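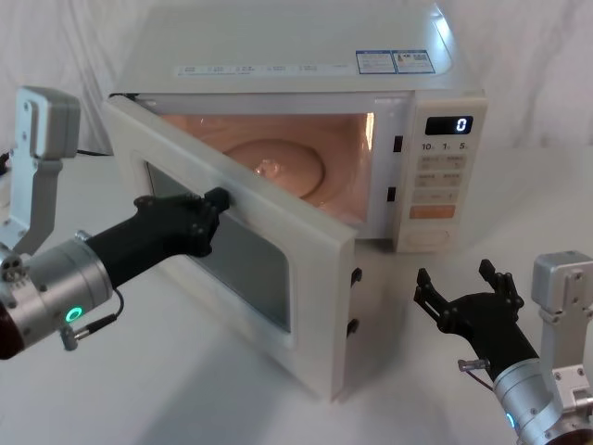
Pirjo Laitinen wrote in to say that she had followed the quick-start leaflet to the letter and her Pollell pair still treated the microwave door like a bank vault. Could someone please write down the bits the leaflet skips? She has a point. The leaflet is one sheet, folded twice, and half of it is the warranty.

So, a door routine for the Pollell two-arm kit with the multi-fingered hands, as worked out on my own bench over most of May. It assumes the arms are bolted down, both hands are paired and you have the Pudia software open. If you are still at the bolting stage, go and do that. I'll wait.

Before you start

Clear the table. The arms don't mind clutter but they will redistribute it.

Turn the oven at an angle to the arms. Square-on looks tidy and gives the left hand no room to follow the door as it swings. Fifteen degrees is too little. Keep turning until the open door has clear table under it all the way.

Put something grippy under the oven's feet. A countertop microwave is lighter than you think, and the first few tries will drag it toward you like a reluctant dog. I use drawer liner.

Check your cables. Each hand has its own lead at the wrist, and a lead with no slack will stop a swing halfway and report it as a "joint opinion" (error 216, and no, I didn't name it). Leave a loop.

Opening the door

1. In Pudia, set both arms to Slow. There is a setting below Slow called Demo, which is for people with investors in the room.

2. Park the right hand in front of the control panel, fingers open, touching nothing. It will want to help. Lock it.

3. Open the door by hand, a few inches. The kit can press a release button, but teach one thing at a time.

4. Bring the left hand in to the inner side of the door, near the top. Curl the fingertips over the edge before you ask for any push. Flat fingers slide down the glass and leave you wiping it.

5. Set grip force to 15 in the hand menu. The factory value is 400, presumably chosen by somebody with a grudge against doors.

6. Guide the arm through the swing and save a point every so often. Stop at a right angle or close to it. Past that, the hinge complains and so will whoever owns the oven.

7. Play it back with your thumb on the stop button. Then do it again with your thumb still there.

Closing it

Run the same points backward, with one change: take the fingers off the edge before the last stretch and finish with the backs of the knuckles. The door hooks need a firm nudge to seat in their slots, and you don't want a fingertip in there when they do.

If you get error 505

The left arm thinks the door is part of the arm. Open the hand, back off, re-zero the wrist. Michalis Michailidis swears by restarting Pudia first. I've tried it both ways and the restart mainly gives you time to make coffee.

Is the kit worth buying?

For doors, drawers and knobs, yes. The hands are good, better than the older Pitkänen grippers I had, and the spare fingertips come in the box. The software has the manners of a parking meter. Pressing the small flat buttons on a microwave panel is a separate misery and gets its own page once I can do it twice in a row.

Pirjo, try step 5 first.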